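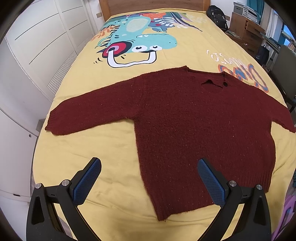

Can Nornov plan a fold on a garment it has no template for?
The planner works from the garment outline and a short set of landmarks, so a template is optional. Without one, it proposes landmarks from the outline and marks each with a confidence value. Low values are passed to an operator or to a fallback rule, depending on how the site is set up.

Nornov Garment Planner
Software for cloth perception, grasp selection and fold planning
Supplier: Zernlow
Page last revised 10/14/20

Overview

Nornov takes color images from a wrist-mounted wide-angle camera and returns a sequence of grasp points and motion targets for one or two parallel-finger grippers. It runs as a service beside the existing robot controller. It does not replace the controller and does not close the joint loop. The planner sends targets, the controller executes them, and the planner looks again before releasing the next step.

The package has four modules, which can be licensed together or one at a time.

Outline
Separates the garment from the surface under it. The model was trained with printed and patterned backgrounds as well as plain tables, and the background need not be known in advance. Lens distortion is corrected from the camera calibration file before segmentation. Areas covered by the gripper fingers are masked using the finger model, and the mask follows the reported jaw opening.

Landmark
Locates collar, shoulders, cuffs, hem corners and, where present, waistband. Output is a list of image points with confidence and a visible/hidden flag. A sleeve that runs out of view is reported as a partial sleeve. The planner can then request a second view before committing to a grasp.
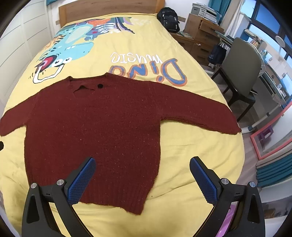 Sweater laid flat on a printed bedspread, gripper open above the hem.

Grasp
Ranks candidate grasps along the outline. Ranking uses local edge curvature, distance to the nearest landmark, finger clearance and approach angle. Ribbed hems and cuffs are handled as a separate class because the edge tends to curl and the true border can sit under the visible one. A curled edge lowers the score of the grasps along it and raises the score of a flattening move.

Sequence
Builds the fold order. The default order for long-sleeved tops is left sleeve, right sleeve, then hem to collar. Orders are stored as plain text and can be edited without recompiling. Each step carries a precondition on the outline. If the precondition fails, the step is replanned up to 4 times, after which the job is handed back with a reason code.

Two-gripper operation

Both grippers share one garment model. Each reports its own pose and jaw opening, and the planner merges the views after calibration. Where the two views disagree on a landmark, the one with the lower viewing distance is kept and the other is logged. Collision checks between the grippers use the full finger geometry, including the linkage.

Handheld grippers can be used to record demonstrations in place of a robot. The recorder writes the same message types as the live system, so a recorded session can be replayed against the planner at a desk. Replay is the usual way to test a changed fold order before it goes to a cell.

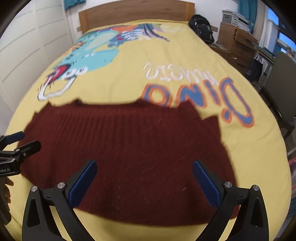

Recorded sessions are split into steps by jaw state and by hand speed. The split points can be moved in the session editor, and most users do move a few of them. Sessions shorter than 20 frames are dropped by default (setting: min_session). Exported steps can be used to retrain the Grasp module only. Outline and Landmark are retrained by Zernlow on request.

Interfaces and requirements

Input: color images, camera calibration, gripper pose, jaw opening
Output: grasp list, motion targets, step status, reason codes
Planning time: typically under 200 ms per step on the reference computer
Gripper support: parallel two-finger types; finger model required
Controller link: Didley bridge, or the open message schema supplied with the package
Logging: local disk, rotating, with optional image capture

Depth input is accepted and is not required. If depth is present it is used for edge height on curled hems and nowhere else in this release.

Known limits

Sheer fabric and long fringe give unreliable outlines. Holes close to a collar can be read as part of the neck opening; set collar_check to strict for worn stock. Buttons are detected but not used in planning. Garments lying partly on top of one another are returned as a single object.

Support

Integration questions go to Noémie Wong at Zernlow. Sites already running the Lévesque scheduler should ask for the adapter notes before installing, as the status codes overlap and the adapter must be loaded first. The April release can be updated in place. Older installations need a clean configuration file.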